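Opinion > Golf > Club Life

Print this article | E-mail this article

Slow play is not the fault of slow players

21 December 2025
By R. Mota

I came to golf late and I came to this country late, so perhaps I should be quiet on the matter of how a club runs its Saturday mornings. But I have now played at Flundgate for nine years, and I have heard the same complaint in the bar after nearly every round. The group in front was slow. The group in front is always slow. When I ask the group in front, they tell me the same thing about the people ahead of them.

From January our club will begin to give penalties. A group which falls behind by more than one hole will get a warning, and after the second warning each player will lose a stroke. The letter we received about this was polite and I believe the intention is good. Still I think it is a mistake, and I would like to explain why.

The tee times at Flundgate are seven minutes apart. Our first hole is a short par four, which most groups clear without difficulty. Our third hole is a par three of medium length over a gully, and a group of four needs longer than seven minutes to play it. They must wait for the green, hit four balls, walk down the path and up again, and then putt. Even if all of them are quick and nobody loses a ball, they will take nine minutes, often more. You don't need to be an engineer to see what happens at the third tee by half past eight. There are three groups standing there, eating bananas.

No penalty will change this. You may frighten a man into putting before he is ready, but he will save half a minute and then he will wait with everybody else at the next tee. What he loses is the enjoyment he paid for.

I learned this at Dallitz, a small course in the hills where I play when I visit my daughter. Dallitz has no rangers and no signs about pace. The members are older than ours, and I must say with respect that they don't hit the ball very far. A round there takes under four hours. I asked in the shop how they manage it and the young man looked at me as if it was a strange question. They send the groups off ten minutes apart, he said, and they cut the rough.

The rough is my second point. At our club we have let it grow because somebody decided that a proper course should be hard. I play off a handicap of 30 and I don't ask for mercy. But when a ball rolls two metres from the fairway and four people must look for it, this is also slow play, and it was planned by the club. 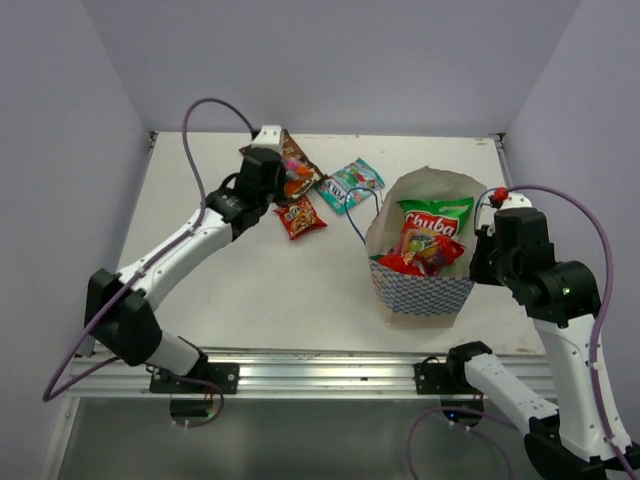

There is of course the question of money. With ten minutes between the groups we would lose several tee times every Saturday, and those places would have to come from somewhere. I have heard that the club can't afford it. But last winter I sat in my car at the gate, after a round of 116 strokes and more than five hours, and I seriously thought of not renewing. I know two others from my usual group who did leave. A member who goes away costs more than an empty place on the sheet.

We could also be more generous with our afternoons. After one o'clock the course is almost empty. A cheaper fee for those hours would bring some of the retired members over from the morning, and I would be the first to change, as I have never liked to wake up early.

I don't say that slow players do not exist. I have played with a man who took four practice swings before each chip, and with another who marked a putt as long as my shoe. A friendly word is enough for such people, in my experience, if it is said early in the round and not shouted from the fairway behind. In a full field, they are very few.

My request to the club is a modest one. Before the penalties start, let us try one month with ten minutes between the groups and with the rough cut on the third, the seventh and the twelfth. Write down the time of every round. If the rounds are still five hours after that, I will pay my penalty strokes without complaining, and with my handicap I will hardly notice them.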